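We use cookies to improve your visit. By continuing to browse you agree to our cookie policy. Accept

How many pick-up demos before the thing learns to handle small stuff?

Dirk Petersen
Hi all, I'm collecting examples at home for a grasping model, mostly small household bits. I've got 400 so far and it's mind-numbing, eh. Do I keep going with the same items, or swap them out? My mate at Chambi reckons 2,000 or don't bother. Chains and cords are doing my head in.

wanholm_kel
2,000. Did 1,995 once and the last five were rubbish.

Cosen
Swap them! I did 4,000 on one set of blocks and all my model learned was those blocks (and my kitchen bench, bless it). Mix stiff things with floppy things in the same pile, bangles in with necklaces and beaded bracelets, and let them touch. 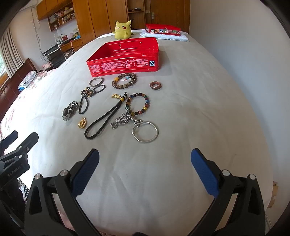

Then reshuffle every few goes, and start with the fingers open and a different way round each time. Keep your fumbles too, but tag them, I chucked mine out and regretted it. For chains I go for the clasp or the pendant first, though someone on the Werkska board swears by pinching the middle. Try both and tell us how you go!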